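A desktop tower should be opened on its side, on a flat surface, with every removable part given a fixed place before the first latch is released. Most damage to old machines at teardown happens on the bench, where drives get stacked on cards and cards get stacked on cables.

Chun-yin Yip and I have argued about this since the Prunstead refurbishing job. His position is that a tray is overhead: 40 towers, one cardboard box per tower, sort later. Mine is that sorting later is a second teardown, done with less information. A drive that stands in its own slot keeps its label readable and its rails attached. A drive in a box has to be picked up, turned over and matched to a chassis.
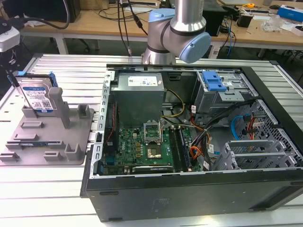
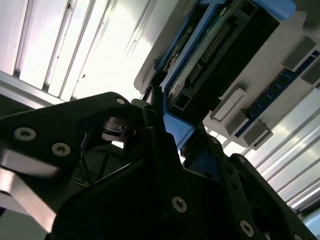

Plastic drive rails are the best case for the tray. They weigh almost nothing, they fit one family of chassis, and they are the first parts to go missing. At Prunstead we finished 53 rails short. None of the drives had failed - they simply could not be mounted, and tape is not a mounting method.

Cables deserve the same discipline. Unplug at the connector, fold the lead back toward the power supply, and leave the floor of the case clear before reaching for the drive cage. Yip skips this step and works faster than I do until he meets a snagged SATA lead.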